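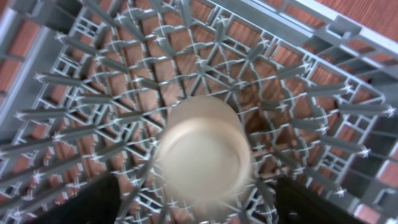

Dish rack

A dish rack is an open frame in which washed tableware is stood or laid so that water can run off it and air can get at it. The name covers a fairly wide family of household objects, from the folding wooden stand beside a farmhouse sink to the plastic basket that slides in and out of a dishwasher, and there are in-between kinds as well, such as the round plastic rack that sits on a counter or a table. What they have in common is that they are mostly made of gaps. A good rack touches a cup or a plate in as few places as it can manage while still holding it steady, and everything else about the design follows from there.

Forms

The most familiar pattern is the rectangular rack with a row of upright pegs for plates and a separate holder for knives, forks and spoons. Wire was long the usual material, often dipped in a rubbery coating so that it would not scratch glazed dishes or leave rust marks on the counter. Plastic racks are molded in one piece or in a few pieces that snap together, and they are lighter and quieter to use, though the thinner ribs may crack with age.

Lattice racks do without pegs altogether. Their floor is a grid of flat ribs, either crossing at right angles or laid out like a wheel, with straight spokes running out from the middle and curved ribs making rings around it. The wheel layout has closely packed ribs near the hub, where small cups and lids sit well, and wider openings toward the outside. Anything narrower than the openings will of course drop through, and teaspoons are the usual casualties.

Under-sink and wall-hung racks are more common in small kitchens, and in some countries the drying rack is built into a cupboard above the sink, so that the dishes are put away wet and simply stay there until they are wanted again (a very sensible arrangement, as anyone who has lived with one will say).

Trays

Most counter racks are sold with a tray, or drip tray, to catch the water. It may be flat, with a raised rim all the way around, or it may slope toward a spout that empties into the sink. A flat tray has to be emptied by hand, but it is more useful between washings, and in many homes it ends up leading a second life at the table, carrying fruit, snacks and whatever is being prepared. Rounded corners are easier to wipe than square ones, where crumbs and starch tend to settle.

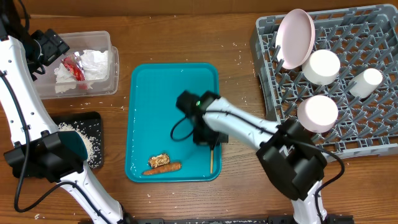 A teal tray with a raised rim, in use at the table with a granola bar and a carrot. Rice grains lie in the small black tray and on the wood nearby.

Grains of rice deserve a word of their own here, as they are among the more stubborn things a tray or rack has to deal with. Dry grains roll and bounce and are best brushed up before any water gets near them. Cooked rice, once it has dried onto a ribbed surface, holds on tightly, and a short soak in warm water does more good than scrubbing.

Loading

Cups and glasses are generally set upside down, tilted a little if the rack allows it, so that the hollow in the base does not hold a puddle. A cup stood upright on a rack will drain on the outside only, and that is fine for one that has already been dried by hand and is just waiting for its shelf. Plates go on edge with space between them, and large bowls are left until last, since they shelter everything underneath.

Care

A rack should be washed about as often as the dishes on it seem to deserve. Limescale gathers where the ribs cross and comes off with diluted vinegar and an old toothbrush. Wooden tables and counters need some looking after too — water that sits under a rack will lift the finish and darken the grain in time, and a tray or folded towel beneath it is a cheap precaution.

Makers and collections

Besnard brought out a molded lattice rack in 11 colors, of which the gray outsold all the rest, and Zumell followed with a rectangular model of its own that came with a matching tray. The household museum at Skestau keeps 589 racks, trays and drainers among its 2,475 kitchen objects, eight of them on permanent display beside a stone sink. The French word évier, for the sink itself, survives in the brand name Evier, under which folding wooden racks are still sold.

See also

Draining board
Dishcloth
Serving tray
Kitchen sink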